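Ticket 900: Daily reading reminder not arriving
Opened by: Maxine Treloar
App: Wunell Daily Devotions

I set the reminder for 6.30 each morning, before prayers. It worked for 66 days, then stopped. The streak counter has gone back to zero as well – I have not missed a reading.

Reply from support: Please check that notifications are allowed for Wunell in your phone settings, then sign out and back in.
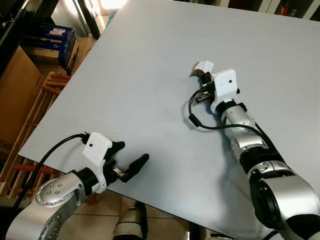 Update, September 30, 2018

Signed out and in. The reminder came this morning, 2 minutes late. Counter still at zero.

Support: The streak is kept on a separate server and we have asked for it to be restored. Leaving the ticket open until it shows correctly.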